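Snack Swaps & Care Packages > Show Your Haul

Thread: British chocolate box landed, now the basket question

mondal_mints
Posted August 22, 2023
Okay, I have to share this with people who will get it. My order from Laltside is here and I am so happy! I spent 35 dollars on chocolate and I regret nothing. It's for my sister-in-law's birthday. She lived in England for a couple of years and still talks about the candy, so I'm doing her a gift basket with a big handle and a bow, the whole deal.

My question is how you all fill a deep basket with bags. Boxes of chocolates stack up nicely but bags just slump. Do I stuff the bottom with paper? Does the biggest bag go in the back or the front?

porchlight_pam
Ooh, fun! Yes to stuffing the bottom. I use crumpled packing paper up to a hand's width below the rim, then a layer of something pretty on top so the paper doesn't show. Tall stuff in back, always.

dosus_dan
Going to disagree with Pam on the tall stuff in back. If it's going to sit on a party table, people walk around it. I put the tallest thing right in the middle under the handle and lean everything else against it, facing out. Looks good from every side.

porchlight_pam
Dan, that works with a bottle. A bag of candy in the middle with nothing behind it just folds over. I've tried!

dosus_dan
Tape it to a piece of cardboard. Cut it a little smaller than the bag and you can't see it. Free, too, if your stuff came in a box.

gavonbridge_gal
Team Dan for the cardboard, team Pam for the back row, sorry both. Also please take the paperwork out before you wrap! I once gave my mother a beautiful basket with the prices tucked in the side.

What did you get, OP? And can we see the basket?

mondal_mints
Ha, good tip. Here's how things stand on my table, still all in the box:
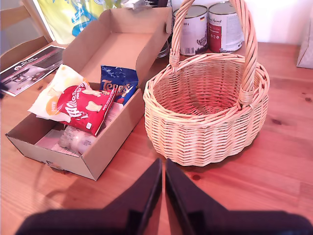
Maltesers, Terry's and the white one, waiting for their basket

I love that basket so much. I found it at the thrift store in Gavonbridge back in July for 2 dollars — two dollars! — and I've been waiting for an excuse to use it.

gavonbridge_gal
Wait, our thrift store?? I was in there all July and never saw it. That braided rim is gorgeous. I'm jealous.

porchlight_pam
Okay, with a basket that round and deep you need more filler than you think. And I'd put the Maltesers in front. That red is the first thing I saw and it looks so good next to the pale wicker.

dosus_dan
Red bag in the middle, blue Terry's on one side, white on the other. I will die on this hill.

And if it's going in a car, please don't leave it in there while you run errands. Chocolate in August is no joke.

mondal_mints
It's a short drive and I'll have the AC cranked! I think I'm going with cardboard behind the Terry's at the back, Maltesers up front, and the white packet tucked in on the left. Should I do cellophane over the whole thing or just ribbon on the handle?

porchlight_pam
Ribbon. Don't hide that handle.

dosus_dan
Cellophane, or somebody will be into the Maltesers before the cake comes out.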